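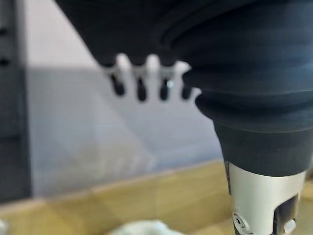 Re-levelling freestanding metal and timber shelving

Freestanding shelving goes out of square over time, mostly through uneven floors and bolts working loose. The procedure applies to bolted units with steel posts and timber shelves, including the Skidero and Goker ranges. Welded units can be levelled but not squared.

Tools required: spirit level, tape measure, 4 mm hex key, adjustable spanner, plastic shims, pencil.

1. Remove everything from the shelves. Check each board for cupping by laying the level across the grain. Turn a cupped board over before going any further.

2. Measure both diagonals of the rear face, post top to post foot. A difference of up to 4 mm is acceptable on a unit 1000 mm wide. Write both figures on the wall side of a post.

3. Loosen every shelf bolt by half a turn. Do not remove any of them.
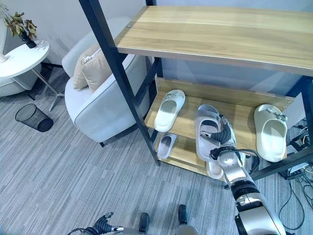
Freestanding unit with timber shelves on dark metal posts.

4. Push the unit at the top corner of the longer diagonal until the two measurements match. A second person should hold the feet still. On carpet, stand the unit on a sheet of ply for this step.

5. Tighten the bottom shelf first, then the top, then any in between. Work diagonally from corner to corner and stop at firm hand pressure. Overtightening crushes the timber around the bolt and the joint will loosen again. 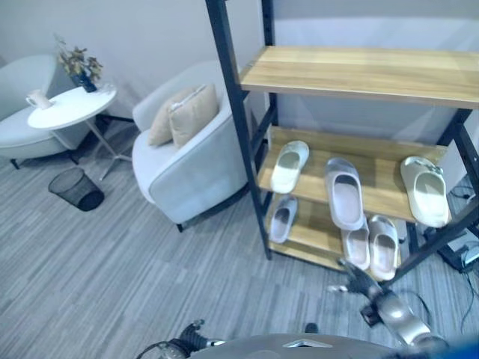 6. Place the level along the front edge of the lowest board and shim the low post. Repeat from front to back. Shims thicker than 7 mm tend to creep on tiles; fit a screw-in foot in their place.

7. Check for rock by pressing on each top corner in turn. Any movement means one foot is not bearing.

Units taller than 12 times the thickness of a paperback are not exempt from wall fixing, as one reader asked. Fix any unit a child could climb, using a bracket into a stud.

Recheck the bolts after a month of use. The bolt torque notes were supplied by Janaína Lopes and apply to coarse-thread fixings only.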